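Do I really need 1000 teleop demos for a simple table clearing task?
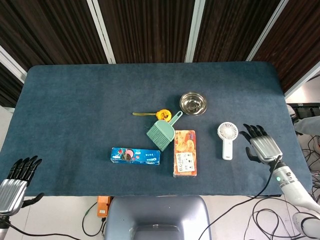

Our supplier, Trurnon, says we need 1000 remote control demos before the robot can clear a table. I don't buy it. The task is picking up small household stuff with two hands: a tape measure, a steel bowl, a handheld fan, a box of Oreos. My operator does 30 good ones before lunch and then gets sloppy. Is the number real or are they selling hours?
Glenys Kneath

Florencio Vidal
Depends what they mean by "clear." If the items stay in the same spots every time, 1000 is silly. If you move them around and swap them out, it might be low. Ask for the success rate at 30, 300 and 1000 on your items, not theirs. We asked Birkett the same thing and got a brochure.
Also, sloppy demos are worse than no demos. Cut the shift and throw out the bad ones.

Shahab Asadi
more data is always better, just do the 1000

Teodor Wysocka
I'd start with the bowl. Shiny metal gave our depth camera fits, and no amount of extra demos fixed that. Do 30 on one item, train, test it on 5 positions you never showed it. Then decide if you believe Trurnon. I wouldn't yet.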